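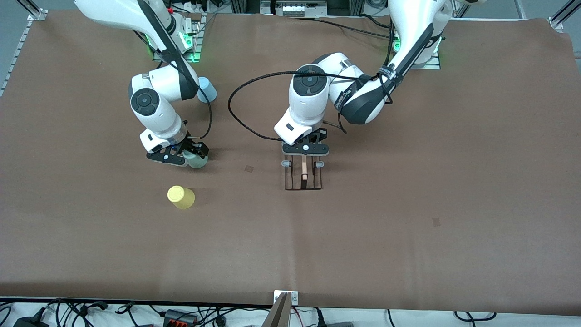
Yellow cup on its side, pale green cup in the gripper.

Handout 6: Deposits and cancellations in small holiday rentals

Course notes, Bonska campus. 47 views | 2 comments | Share

In the last handout we looked at how a guest finds a house. Now we look at the money which moves before the guest arrives.

A deposit has two jobs. It holds the dates for the guest, and it gives the owner some cover if the guest does not come. Please keep it apart from the damage deposit – this one goes back to the guest after the stay, if nothing is broken. Students mix these two very often in the written work.

Case: Jevdale Cottages
The owner lets six cottages and takes a fixed deposit of $200 for each booking. The balance must be paid before arrival. For a short stay in winter the deposit is a large part of the price, and some guests stop at this step. For a full week in August it is small, and a late cancellation hurts the owner much more.

Case: Flasley Barn
Here the deposit is a percentage of the price. The guest pays in proportion, but the owner must calculate again each time the dates change. The booking page does not say what happens when a stay becomes shorter.

Terms to know: balance due date, no-show, refundable rate, minimum stay.

For the seminar
Write cancellation terms for a cottage with a minimum stay of two nights. Use plain words, so that a guest can understand them on the first reading. Say clearly which part of the money is returned and on which date. Bring one printed copy.

Share this page | 2 comments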